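How to Descale a Pod Coffee Maker
Posted Oct 2, 2021 by Fouzia Jafri

If your coffee has been coming out slower than it used to, or the cup isn't filling all the way, the machine probably has scale in it. Scale is the chalky stuff hard water leaves behind when it's heated. You see it on shower heads and in the bottom of kettles. Inside a coffee maker you can't see it, so it gets ignored until the pump starts to groan.

I've had hard water in every place I've lived, and the house in Karnwood is the worst of them. I descale every three months there. With soft or filtered water you can go twice as long. Some machines have a light that comes on when it's time. Go by the light if you have one, and check your manual before you start. A few makers don't want vinegar used at all.

What you need

Descaling solution, or plain white vinegar if your manual allows it
A large mug or measuring jug that holds at least as much as the biggest cup setting
Fresh water
A paper clip or the cleaning tool that came with the machine
A soft cloth
Dish soap

Set aside an hour. Most of that is waiting.

Step 1: Empty everything

Turn the machine off and unplug it. Take out any used pod and throw it away. Empty the water tank. If there's a water filter in the tank, remove it and put it on a plate. Descaler ruins filters, and a filter with descaler in it will flavor your coffee for weeks.

Pull out the drip tray and the pod holder and wash both in warm soapy water. Leave them to dry while you do the next part.

Step 2: Clean the needles

Most pod machines have a needle at the top that punches the lid of the pod, and many have a second one at the bottom. They're sharp, so keep your fingers away. Straighten one end of the paper clip and work it gently into each hole to loosen the old grounds. Wipe the area with a damp cloth. If weak flow was your only problem, this may fix it, but go ahead and descale anyway.

Step 3: Fill with descaler

Put the drip tray and pod holder back in. Mix the solution in the tank following the directions on the bottle. For vinegar, use equal parts vinegar and water and fill to the max line. Plug the machine in and put the jug under the spout.

Step 4: Run it through

Without a pod, run the largest cup size. Pour out the jug and run it again. Keep going until half the tank is gone, then switch the machine off and let it sit for 30 minutes. This is when the descaler does most of its work. If your machine has a descale mode, it will handle the pause for you — just don't cancel it partway, as some models won't brew again until the cycle is complete.

Turn it back on and run the rest of the tank through. Bits of white grit in the jug are normal.

Step 5: Rinse

Empty the tank, wash it with dish soap and rinse it well. Fill it with fresh water and run the whole tank through, one large cup at a time. Do a second full tank after that. With vinegar I do a third. Smell the last cup before you pour it out, and if there's any sourness left, rinse again. 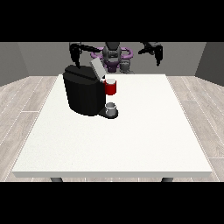
Put the filter back once the rinse water smells of nothing. If the filter is more than two months old, use a new one. Brew one pod and throw that cup away, then go back to making coffee as usual.

Keeping scale down

Don't leave water sitting in the tank when you go away. Empty it, and leave the tank lid off so it can dry. Use filtered water if you have it, but skip distilled unless your manual says it's okay — some machines can't sense it in the tank.

Wipe the spout and the drip tray every few days. Write the date you descaled on a piece of tape and stick it to the bottom of the tank. My last one says July, so I was due this week.

If it's still slow

Repeat steps 3 to 5 once more. A machine that has never been descaled often needs two rounds. If the flow hasn't changed after that, the pump may be wearing out, and you'll need to call the maker or decide whether the machine is worth repairing.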